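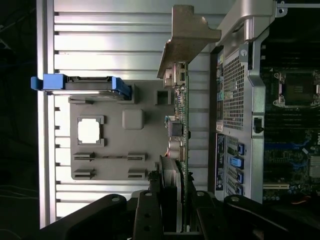
Wrist view, teardown bench, drive carrier resting on the vented panel.

Ticket 924
Project: Grendum open day, workstation teardown demo
Component: Ellach arm, wrist camera, two-finger gripper
Priority: High until Saturday, Low after that, if past years are any guide
Status: Closed, with one item carried over

Summary
The arm stops short of the drive carrier and reports "grasp complete" with nothing in its fingers. It then performs the rest of the routine, carrying air to the parts tray and setting it down with real care. Needs fixing before the doors open to the public.

Setup
Old workstation tower on its side, side open, on the demo bench. The routine has three steps: take the blue drive carrier by its handle tab, put it in the tray, go home. We cut the expansion card step in June after a rehearsal that I won't go into here. Visitors stand behind the rail and watch the wrist feed on the big monitor.

Log

Friday, 3:10 p.m.
Reproduced on the first try. Nine runs, nine stops short. You have to admire the consistency. Gripper opens, approaches, closes early, declares victory.

3:35 p.m.
Restarted the controller. No change. Restarted it again so I could say I had.

3:50 p.m.
Checked the finger calibration. Open and closed limits both fine. Swapped the gripper cable for the spare anyway. Same result, and now the spare is the one in the arm, so please don't go looking for it in the drawer.

4:20 p.m.
Pulled up the detection overlay. The arm is looking for "blue plastic part, nearest match." There is a lot of blue plastic in this machine. Besides the carrier there's a stack of expansion-slot clips in nearly the same blue, and the detector was putting its target partway between the two. So the arm was going exactly where it was told, to a spot with nothing in it.

4:45 p.m.
Drew a search region that takes in the carrier and leaves out the clips. Target now lands on the carrier. Three runs, two good picks. On the third the fingers touched the tab and slid off.

5:15 p.m.
Second problem, then. The bench lights bounce off the vented side panel and the slats come up very bright on the feed, right next to the tab. Depth reading on the tab wanders whenever that happens. Turned the overhead strip down to 70 percent and the reading settled. Tried taping black paper over the slats first, which also worked, but it looked like we were hiding something.

5:40 p.m.
Ten runs in a row, ten picks. Saved the settings as "openday_final." There was already an "openday_final" from last year – renamed that one, didn't delete it.

Saturday, 8:30 a.m.
Somebody had turned the lights back up to full. Turned them down. Put a note on the switch.

8:50 a.m.
Note on the switch had been moved to the coffee machine. Put tape over the switch.

11:05 a.m.
First public session. Clean picks all the way through. A boy of maybe six asked why it was so slow. Told him it was being careful. He said his grandmother does that too.

1:20 p.m.
One missed pick. Cause: a visitor leaned over the rail with a blue Bajwa tote bag and hung it right into the search region. The arm went for the bag. Light curtain tripped as it should, arm stopped, bag unharmed. This got the only applause of the day. Moved the rail back a foot.

4:00 p.m.
Last session done. The door counter says 1,803, which includes everyone who went out for lunch and came back in.

Fix
1. Limit the search region to the carrier. Setting saved on the Isau controller under openday_final.
2. Bench lights at 70 percent, switch taped.
3. Rail one foot farther back.

Carried over
"Grasp complete" should depend on the fingers holding something. At the moment it only means they have finished closing. Opened as a separate request for the controller software. Until then, whoever runs the demo should watch the fingers and ignore the message.

Also, the spare gripper cable is still in the arm.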